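Pedel has suspended its drinks-serving robot at the Nimilcombe visitor centre after the machine twice failed to let go of a cup under the dispenser, the second time with hot water still running.

## Two faults in 31 days

The firm calls both incidents "grip release delays". Staff on the counter describe something plainer: the left hand closed on the cup and stayed closed until somebody reached the stop button. One of them, Dzifa Tsikata, had a scalded wrist treated on site.

Pedel's spokesman, Tymofii Koval, said the robot had served 3398 drinks without injury to a customer. He would not say how many of those needed a member of staff to step in, or why the machine went back to work after the first fault with no change to its software.

Inger Frandsen, who manages the centre, said she had asked for the fault logs in writing and received a leaflet.
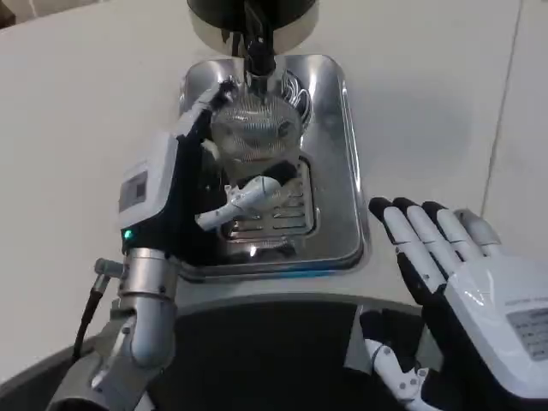 ## What happens next

Pedel says a fix will take 6 weeks and that the robot should be back in August. Frandsen has not agreed to a date. Until then, drinks are being poured by hand.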